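Bunedgate gets its tables back

It has been a long September at the Bunedgate rooms, and the tables are in use again — a dark wooden one with a good shine on it, and a fork already laid out.

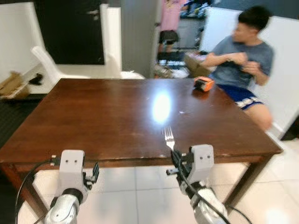
Photo: Josefien De Smet

Boxes, bubble wrap and cables still need a home, and the sorting will take a while yet.
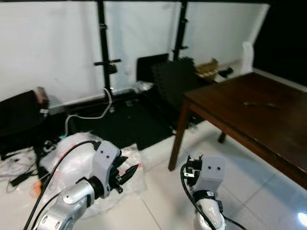
The clothes come next, then the plates and cutlery, which all go to Hudholm. 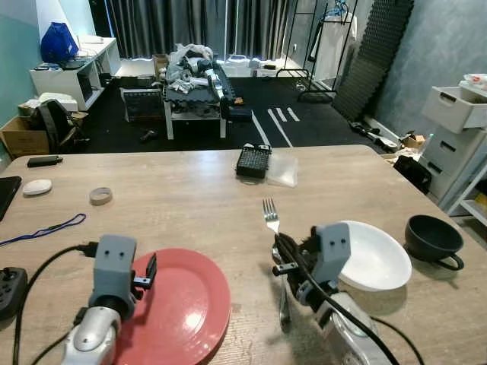

Local News

Tea is on from 2 if you'd like to stop by and say hello!
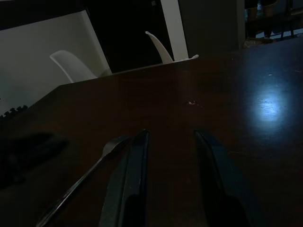
Can I still bring cutlery?
Please do, any morning this month.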